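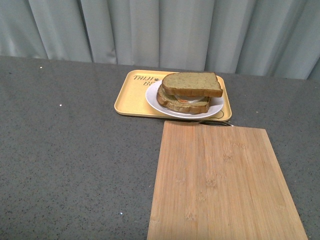 Jerkdale Household Textile Care Records

Data card, version 2

Summary

The Jerkdale Household Textile Care Records are a set of written entries on how household fabrics are washed, dried, mended and stored. The entries were collected from households in Jerkdale and the neighboring district of Toft. Each entry concerns one item, such as a curtain, a tablecloth, a blanket or a set of sheets, and records its care over a period of six months.

The set is maintained by the Trirketti Textile Archive. It is intended for people who study home laundering, fabric wear and the wording of care labels.

Contents

The release contains three files.

items.csv lists one textile per row, with its type, fiber content as stated by the owner, approximate age and room of use.

care_events.csv lists each wash, airing, repair or pressing, linked to an item by its item number. Water temperature is given as cold, warm or hot. Detergent is recorded by form only (powder, liquid or bar).

notes.txt holds free-text remarks from the households. Spelling has been left as written. Remarks that named a family member or a street address were edited to remove the name or address.

Collection

Participating households received a paper logbook and a short guide on filling it in. Logbooks were returned to the Archive in September and typed by two members of staff working separately. Where the two typed versions differed, the page was checked again and the reading agreed upon was entered. Pages that remained unreadable were left out and are listed by item number at the end of notes.txt.

Fiber content was not tested. An owner who wrote "cotton" may have been describing a cotton blend, and the value should be treated as a statement by the owner. Entries marked "unknown" outnumber all others for curtains, many of which had lost their labels or had been sewn at home.

Changes from version 1

The column formerly called "dry" has been split into "dry_method" and "dry_place". Version 1 recorded line drying and indoor rack drying under the same code, and users of that version should not compare the old column with the new ones.

Toft households were added in this version. Their item numbers begin with T.

Known limitations

Households volunteered to take part and are likely to wash and mend with more care than most. Heavy items sent out to a commercial laundry appear with a date out and a date back, but without any detail of treatment. Dates of washing are given by week.

Shrinkage was measured by the owners with their own tape measures. The figures are suitable for broad comparison within one item and should not be used to compare one fabric with another.

Terms of use

The records may be used for research, teaching and other noncommercial purposes. Published work should cite the title and version number given at the head of this card. Commercial use requires written permission from the Archive.

Related material

The Faltine Laundry Ledgers, also held by the Archive, cover commercial laundering in the same region. They use a separate numbering system, and no item appears in both sets.

Corrections

Errors may be reported in writing to the Archive's records office. Please include the file name and the item number. Accepted corrections will appear in the next version and will be noted in the change list.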